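# Chapter 4: Who Keeps the Books, and Who Checks Them

When I first sat down to teach this subject, a good many years ago now, I made the mistake of beginning with the rules. I had a thick folder of them, and I read them out, more or less, to a room of 22 patient people who had hoped to learn how a finance department works. By the tea break I could see that I had lost most of them, and quite right too. So in this chapter we'll begin with people instead, and with the jobs they do, and the rules can come along behind when we need them.

By the time you reach the end of the chapter you should be able to describe the main jobs in the finance function of a middling-sized company, explain why certain of those jobs are kept apart, and follow a single supplier's bill from the morning it arrives to the day it is paid. We shall also meet the internal auditor, who gets a chapter of her own later on (Chapter 9), and whom I should like you to think kindly of in the meantime.

## 4.1 A company to keep us company

Most of the worked cases in this part of the book are set at Bastwood, a wholesaler that buys household goods from makers and sells them on to shops. It has 49 staff. I've chosen a firm of this size on purpose. In a very small business the owner does nearly everything, and there is little to say about the division of work except that she must be tired. In a very large one there may be a whole floor for each task, and it becomes hard to see how one desk leans on the next. At Bastwood you can still walk from the person who opens the post to the person who signs the accounts, and it will take you under a minute, unless somebody stops you in the corridor.

The finance director is Mahnaz Tabrizi. She trained in an accounting practice, spent some years in the group office of Jinwood, a much larger concern that makes packaging, and then came to Bastwood because she wanted, as she puts it, to know where the money was going without having to write to another country to ask. She reports to the managing director and sits on the board. Under her there is a financial controller, Ardalan Amini, and under him a purchase ledger clerk, a sales ledger clerk, a payroll officer and a cashier.

You'll notice that I said "under" three times there. Try not to take it too much to heart. A chart with lines on it is a useful thing to pin on the wall, but it tells you who answers to whom, and very little about who knows what. The purchase ledger clerk at Bastwood knows which suppliers send the same bill twice. Neither of the two people above her could tell you that without asking.

## 4.2 The director and the controller

Students often muddle these two, and in smaller firms one person may well do both jobs, so the muddle is a natural one. The easiest way I've found to part them is to ask which way each is facing.

The controller faces backwards, for the most part, at what has already happened. Were the month's sales entered properly? Does the bank balance in the ledger agree with the bank's own statement? Has the stock been valued on the same footing as last time? Ardalan's busiest stretch falls in the first few days after each month end, when he closes the books and prepares a set of management accounts for the board.

The director faces forwards. She takes those same accounts and asks what they mean for the year ahead: whether the firm can afford a second warehouse, whether it should borrow, and what would happen if its largest customer began paying late. She talks to the bank and to the outside auditors. In July, when Bastwood's year comes to a close, both of them face in all directions at once, and it's not a good month to ask either for a favour.
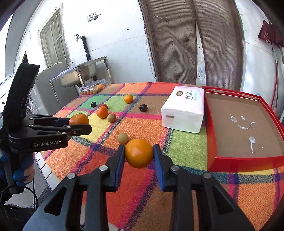

There is a third role that sometimes sits beside these two, the company secretary, whose work is more to do with the law than with money - keeping the register of shareholders, filing the yearly papers, and taking the minutes of board meetings. At Bastwood the post is held by an outside firm of solicitors. I mention it now so that you won't be puzzled when it turns up in Chapter 6.

## 4.3 Why some jobs are kept apart

We come now to the idea that matters most in this chapter, and I hope you'll bear with me if I go slowly.

Suppose one person at Bastwood could add a new supplier to the system, approve that supplier's bills, and send the payment. She may be the most honest woman in the county. But if she were to make a slip, nobody else would come across it in the ordinary run of the work, and if she were ever tempted there would be very little standing in her way. So the three tasks are given to different people. This arrangement is called the **segregation of duties**, a rather chilly name for something quite neighbourly.

It helps to think of four kinds of work:

- **Authorising** - agreeing that something may be bought, paid or written off.
- **Recording** - entering it in the books.
- **Holding** - having the cash, the stock or the bank login in your keeping.
- **Checking** - comparing the record with the real thing.

The general aim is that no one person should have two of these for the same transaction. In a firm with plenty of staff it's easily managed. In a firm with three people in the office it can't be done in full, and the owner has to make up for it by looking over the bank statements herself, and looking properly, with a cup of coffee and the door shut.

I have heard it said that all this shows a lack of trust. I used to half believe it. Then I had a conversation with a cashier who had been accused, early in her working life, of taking money that was later found to have been banked under the wrong account. She had been the only person to touch it, and so for 18 days she had no means of showing that she had done nothing wrong. She was very firm with me on the subject. A second signature, she said, was the best friend a cashier could have. I've taught it her way ever since.

## 4.4 Following one bill

Let us see how it works in practice. Bastwood orders a delivery of storage jars from Parsa, a supplier it has used for years, and in due course a bill arrives for £1582.

The purchase ledger clerk opens it and looks for two other papers. The first is the **purchase order**, raised by the buying team before anything was sent. The second is the **goods received note**, signed in the warehouse when the delivery came in. If the order, the note and the bill agree with one another on what was supplied and at what price, she enters the bill in the ledger. This is known as a **three-way match**, and you'll be asked about it for the rest of your career, so do make friends with it now.

If they don't agree, she puts the bill on hold and asks the buyer. Quite often the answer is dull: a price went up and the order was never changed, or part of the delivery is still to come. She writes the answer down all the same. An auditor reading the file next year will not have been in the room.

Once a week Ardalan goes through the list of bills due for payment and approves it. The cashier then sets up the payments at the bank, and Mahnaz, or another director if she is away, releases them. Ardalan can't release a payment and the cashier can't enter a bill. At the end of the month the bank statement is compared with the ledger by the sales ledger clerk, who has had no part in any of it.

It sounds like a great many hands for one delivery of jars, I know. In truth most of the steps take a moment or two each, and the software does a fair amount of the carrying. Bastwood uses a package called Pralilura, in which each member of staff sees only the screens needed for his or her own work. You needn't know the package for this course. Any modern one will do something similar, though they all seem to put the buttons in different places.

## 4.5 Before you read on

If you have a job, even a Saturday one, spend a few minutes thinking about how money moves through the place. Who opens the till in the morning? Who counts it at night, and does anyone else see the total? Who could give a refund without asking? Jot down your answers and keep them somewhere safe, as we'll come back to them when we draw our first control chart in Section 4.8.

The next section looks more closely at the sales ledger, where the money comes in instead of going out, and where the temptations are of a slightly different kind. We'll start with the matter of credit limits, and with what happened when Bastwood gave a new customer rather too generous a one.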